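Bredcombe Basket Sorting Set

README, version 7
Last edited 18th September

What is in this set

The set covers one household job: putting slotted plastic baskets where they belong, by color. Blue baskets go with blue, black go with black. There are 159 recordings, each with a short text note saying which basket was moved and where it was meant to end up. All of them were made in August in the same large room, at the same table.

Earlier versions mixed this job with folding towels and loading a dish rack. Those were split out in version 5 and have their own README files. If you have an older copy, the basket recordings are the ones whose notes start with "basket".

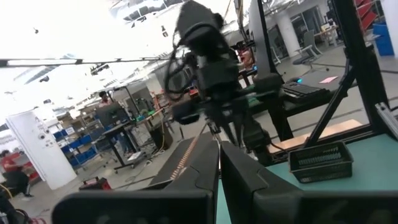 The room stays set up between sessions, and other work goes on in it. Desks, chairs and people in the background are not part of the job and have not been labeled. The overhead light is strong and was left as it is. In some recordings the far side of the room is close to white.

The baskets

They are plain storage baskets, the kind sold for drawers and pantry shelves. The label file uses two color names, "blue" and "black". The black ones can look dark brown under direct light, and people who checked the labels sometimes wrote "brown". All of those were changed to "black". There is no separate brown basket in the set.

The order list calls the blue model Fukine and the black model Vogler. Those names appear in the notes for the first 26 recordings only. After that we used the color, which was faster to type and easier to search.

Both have slots in the walls, so the table shows through them. Anyone drawing outlines should treat the slots as part of the basket. We tried cutting them out one by one and gave up after a day.

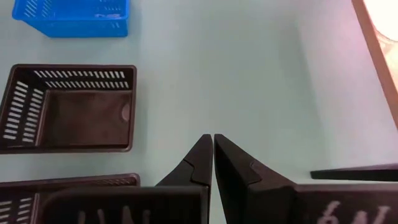
The floor of the basket is labeled "inside" and the walls are labeled "wall". The rim counts as wall. Where one basket sits partly behind something else, the outline covers only what can be seen, and the field "hidden" is set to yes.

Shadows and reflections on the table are not outlined. The surface is smooth enough to pick up a faint blue under a basket, and in early labels this was often included by mistake. Most of those have been fixed. Please report any that remain.

The table and the shelf

The tabletop is called "table" everywhere in the labels. Its color is written as "teal", although it can come out much paler or grayer depending on the view. Do not use it to match colors between recordings.

A raised shelf stands behind the table, with a board on top and thin metal legs. It is called "shelf", and things standing on it are labeled in the same way as things on the table, with one extra field, "level", set to "up". Baskets on the table have "level" set to "down".

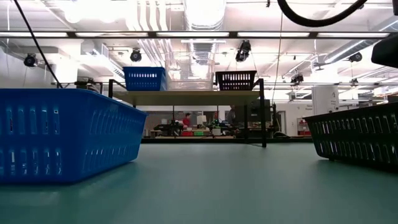 Clear containers are the weak spot of this set. They are easy to miss against a bright background, and two people labeling the same recording often disagreed about where the edges were. We kept the larger of the two outlines. If your work depends on clear plastic, check those labels by hand before you use them.

What counts as done

A basket is "placed" when it rests flat on its base and is not touching a basket of the other color. Touching one of the same color is fine. Stacked baskets of the same color also count — the note will say "stacked".

A basket on its side or upside down is "not placed", even if it is in the right area. A basket that is off the table at the moment a label is made gets "in air". No guess is made about where it is headed.
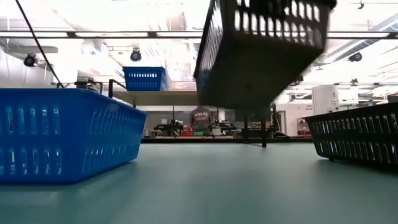
Outlines for "in air" are looser than the rest. Fast movement smears the edges, and we asked people to follow the middle of the smear. Expect them to be off by a fair amount. The field "blurred" is set to yes for all of them, so they can be filtered out in one step.

Known problems

The word "left" in the notes was used in two ways until the Kullby table plan was adopted. In recordings 1 to 26 it may mean left from either long side of the table. From 27 on, it always means the side marked L on the plan, which is in the docs folder.

Almost 400 outlines have no "level" field. They date from before the shelf was labeled and can be read as "down".

Three notes are blank. The recordings themselves are fine.

Changes in this version

Brown merged into black.
"Stacked" added to the notes.
Duplicate outlines removed from recordings 31 and 88.
Spelling of "Vogler" corrected in the order list.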